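Vemero Operator FAQ
Last updated 29/03/2018

These are the questions we get most from people starting on the Vemero stations at Nivwood and Skirkberg. The setup guide for the arms is a separate page. If your question is about pay or scheduling, ask your shift lead.

Do I need any experience with robots?

No. You need normal use of both hands, decent eyesight with or without glasses, and some patience. People who have done sewing, dental work or model building tend to pick it up fast, but plenty of our steady operators had done none of that. The first session is practice only and nothing from it is kept.

What does "showing" a task mean?

You do the task with the robot's hand in place of your own, and the station records how you did it. The recording holds the camera video, the position of every joint, and how far the gripper is open. One run from start to finish is an episode. A group of episodes of the same task is a set. The training team uses the sets to teach the arm to do the task without you.

What is the difference between hand guiding and remote control?

In hand guiding you hold the arm just above the gripper and move it yourself. The motors go slack enough to follow you. A thumb button opens and closes the fingers.

In remote control you sit at the desk and move a small leader arm, and the big arm copies it. You watch through the wrist camera, and through the overhead camera if the task uses one. Most table work is done by remote control now. Hand guiding is still used for drawers, doors and anything that needs a firm push.

You don't get to pick. The task sheet says which one it is, and a set should never mix the two.

How long is a session?

A recording block is 35 minutes, followed by a break away from the station. Please take the break even if you are on a roll. Episodes recorded late in a long block are the ones most often thrown out in review.

How many episodes do you want from me?

A full set is 200 episodes. Few people finish one in a day, and you aren't expected to. Sets can be split across days and across operators, as long as everyone logs in under their own number. We sometimes ask for up to 225 when a task has a lot of rejects, and the sheet will say so.

How long should one episode take?

It depends on the task. A plain pick from the table usually runs 12 seconds or less once you are used to it. Don't race. A slow, steady reach is fine. Long pauses in the middle are a problem, though, and if you need to stop and think, it is better to discard and start over.

What happens if I drop the object?

If it stays on the table and you can pick it up again in one smooth try, keep going, finish, and mark the episode "recovered" in Sezer. We like having some of these. If it rolls off the table, press discard, wait for the arm to park, and then pick the object up by hand. Never reach under the arm while the green light is on.

Which way should I grip a pen or marker?

Across the barrel, with one finger on each side. Bring the gripper down over the pen with the fingers open and get the pen between them before you start to close. The wrist should be turned so that the fingers meet the pen as squarely as you can manage. If the pen is lying at an angle, turn the wrist to suit the pen. Don't nudge the pen straight with a fingertip first, unless the sheet is for a pushing task.

Aim for somewhere near the middle of the length. A grip too close to either end lets the pen swing when it comes up, and then the drop into the cup goes badly. With the slim markers you have to get quite low before you close, and many new operators stop too high and squeeze the air over the pen. Check the wrist view at the moment before closing. Both fingers should be in view with the pen between them.
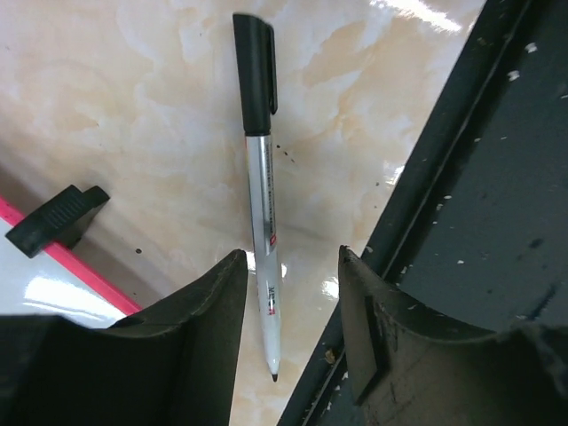 One Skirkberg operator disagrees with part of this and asked us to print it: going for the middle every time is bad advice on shiny tables, because you end up staring at the barrel and forget to look at how low the fingertips are. The same operator lines up on the fingertips first, lowers until they are nearly down, and only then slides over to the pen. The objection was a fair one, so we tried it on both sites. The episodes passed review as well as the others did. You may use either approach, but pick one and stay with it for the whole set.

Can I slide the gripper along the table?

Lightly, and only if the sheet allows contact. The finger pads are soft and will take a brush against the surface. They will not take being pressed down and dragged. If the arm stops by itself and the desk beeps, you pushed too hard. Back off on the leader arm, wait for the tone to end, and discard the episode.

The tabletop is shiny and I can't judge the height. What can I do?

Glare is a common complaint. A few things that help:

Watch the gap between a finger and its own shadow, if there is one. It closes as you go down.

Turn the wrist a little during the approach and see how the object shifts in the view.

Use the practice mode to touch the table five or six times before your first episode of the day. Your hand will remember the height of the leader arm.

Please don't lay paper or cloth over the table or move the lamps. The lighting is set per task. If the glare is so bad that you can't see the object at all, report it with the flag button in Sezer and someone will come by.

Should I put the object in the same place every time?

No, and this is the most common mistake in a first set. Move it after every episode. Change the angle as well, and turn it end for end now and then. Sezer shows a small map of where your last objects were placed, so you can see where the holes are. If all your dots are in one corner, the arm will learn that corner and little else.

Do not place it beyond the reach marks at the edge of the table. The arm can get there, but it gets there with the elbow locked, and the motion is no use.

Can I clean the gripper or change the pads?

You can wipe the pads with the dry cloth in the drawer, with the arm parked and the light red. Scuffs and dust on the pads are normal and you don't need to report them. Report a split, a pad that wobbles, or anything that stops the fingers from meeting evenly. Pad changes are done by the bench techs.

My leader arm and the robot don't line up. Is it broken?

Probably not. The two drift a little over the day. Park both, hold the sync button until the desk chirps, and try again. If they are still off after two tries, stop and log it. Do not get used to steering with an offset. It can be done, and some people get quite good at it, but the next operator at that station will have a rough morning.

Do my hands or face end up in the recordings?

The wrist camera points at the table and at the gripper. The overhead camera, where there is one, covers the table and the base of the arm. Your hands can show up between episodes when you move the object, and that part is cut before the set is sent on. Audio is not recorded at any station.

Who looks at my episodes?

A reviewer at the other site. Nivwood reviews Skirkberg and the other way around. The reviewer sees your operator number and no name. Each episode gets a pass, a recovered or a reject, and rejects come with a short code. The codes are listed in the Sezer help menu. The two you will see most are P (paused too long) and H (closed too high).

A few rejects in a set are normal. We start to look into it when almost 35 in one set come back, and then we sit down with you and watch some of them together. It's often a station fault.

I think a reject was wrong. Can I appeal it?

Yes. Open the episode, press "second look" and type a line on why. A different reviewer will check it. Second looks are open until the set is closed, after which nothing can be changed.

Can I watch the robot do a task I taught it?

Usually. Test runs are held at Nivwood once a set has been trained on, and operators from either site may come. It can take weeks from the end of a set to the first test run. The first runs are not always good. On the marker task, for example, the arm spent its first test closing beside the pen over and over, and the fix was to record more episodes with the pen near the left side of the table.

I'm left-handed. Does it matter?

The leader arms can be mounted on either side of the desk. Ask before your block starts, as it takes a few minutes to swap. Log the change in Sezer under "mount". The robot side stays the same, so your episodes can go in the same set as everyone else's.

My wrist hurts. What should I do?

Stop. Tell the shift lead and leave the set where it is. Lower the chair or raise the arm rest before the next block. Most soreness comes from gripping the leader handle too hard, and it only needs a light hold. You will not lose your place in a set by stopping early.

Will the stations be open over the summer?

Nivwood stays open. Skirkberg closes for part of June while the floor is redone, and operators there can book blocks at Nivwood for those weeks. Booking opens in Sezer under "Stations". Sets that are half done at Skirkberg will stay there and pick up again when it reopens, so please don't start a new one just before the closing date.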